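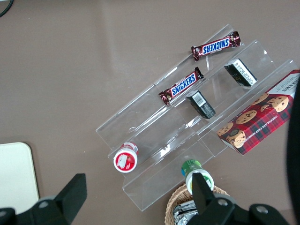
Issue 27

The canteen, the can't-stop and the cup of tea
Radwa Belhaj on running a theatre kiosk in a country town

I was late, which is a terrible way to start an interview, and Radwa Belhaj had already put the kettle on. "You're from the magazine," she said, and pushed a stool at me with her foot. "Milk's in the bar fridge. Don't touch the one with tape on it, that's for the matinee."

The kiosk at the Salem Playhouse is about as wide as my hallway at home. Radwa has run it for 23 years, which makes her the longest-serving person in the building by quite a stretch, and she has opinions on everything from the colour of the foyer carpet (wrong) to the length of the average second act (also wrong). I'd come to ask about intervals. I've been going to shows there since I was in primary school and I can remember more about the queue for snacks than I can about most of the plays, so I had a theory that the interval is half the point of a night out. I wanted somebody who knew better to tell me if I was dreaming.

"You're not dreaming," she said. "People come out of those doors and they want to talk. They've been sitting in the dark being quiet for an hour! You ask them if they want sugar and you get the whole plot."

She started in March, in the wettest autumn she can remember, when her kids were small and the shop in Stesance Street where she'd been doing the books had just closed. A neighbour in the chorus told her the playhouse needed someone for one season. It was a musical, it was sold out, and on opening night the urn tripped the power in the foyer just as the lights were meant to come down.

"Everyone thought it was part of the show," she said. "They clapped. I was standing there with my hand on the switch thinking, well, that's me finished."

She wasn't finished. The director, Nathalie Van Acker, came out at the end of the night and asked whether she'd do the next one. The two of them have been arguing happily ever since, mostly about time. Nathalie likes a 15-minute interval. Radwa wants 20, and would take 25 if it was offered.

I rang Nathalie afterwards to get her side, and she laughed before I'd finished the question. "She's told you 20, hasn't she? She's been at me for years. The trouble is that an audience goes cold. You've got them all wound up at the end of the first half and every minute they're out there, they're thinking about the babysitter and where they parked." Then she was quiet for a second. "But I'll admit I stand at the back of the foyer and listen. It's the only time I find out what they think of it. No one tells you the truth at the end, they just say well done."

I put this to Radwa, who looked very pleased.

We got talking about how audiences have changed. She reckons a comedy crowd comes out hungry and a tragedy crowd comes out thirsty, and that a murder mystery is the best of the lot, with strangers comparing notes across the counter. During one whodunit a few years back she ran a sweep on the murderer, a dollar a go in an old biscuit tin, and had to shut it down when a man who'd seen it the night before cleaned up. "He gave the money back," she said. "He bought a raffle ticket with it. Then he won the raffle, so you can imagine how that went down."

The raffle is a sore point and also a bit of a triumph. The old seats were dreadful (anyone who sat through a long show in row F will know the ones I mean) and over a couple of seasons the kiosk and the raffle put 2,000 dollars towards getting them re-covered. Radwa has one of the old seat cushions at home. Her dog sleeps on it.

I asked about the bad nights. She had a think and topped up my tea without asking.

"The small houses," she said. "We had five people once. It was hailing, the road was cut on the river side, and there were more on the stage than in the seats. I said to Nathalie, you're not going to do it, are you? And she said they'd paid. So they did the whole thing, and at interval the cast came out in their costumes and had a cuppa with everybody. There was a bloke dressed as a bishop eating a lamington." One of those five people now does the lighting.

She doesn't watch the shows, by the way. I hadn't expected that. She hears the first half through the doors while she's setting up, and the second half while she's washing up, and has seen only a handful from a seat. She can do whole speeches from behind the counter, though, and gave me a good chunk of one with a tea towel over her shoulder. It was better than I've heard it on stage, and I told her so, and she told me to get away with me.

Has she ever been tempted to audition? "Nathalie asked me to be a nurse once. Two lines. I said who's going to do the teas?"

There's been talk of a bar, a proper one with a licence and someone younger in a black apron. Radwa isn't against it. Her knees aren't what they were, and she'd like to go up to her sister's for more than a weekend at a time. What she wants in return is the long interval, in writing, and a chair with a back.

By then it was nearly half past six and the first of the front of house crew had come in shaking out their umbrellas. Someone wanted to know where the float was. Someone else had lost the key to the programme cupboard, and Radwa found it in her cardigan pocket without breaking off what she was telling me, which was a long story about a live goose that I've promised not to print.

I asked if I could stay for the show. She sold me a programme, charged me for the tea and told me to sit on the left, where the heater works.

The interval went for 18 minutes. I timed it.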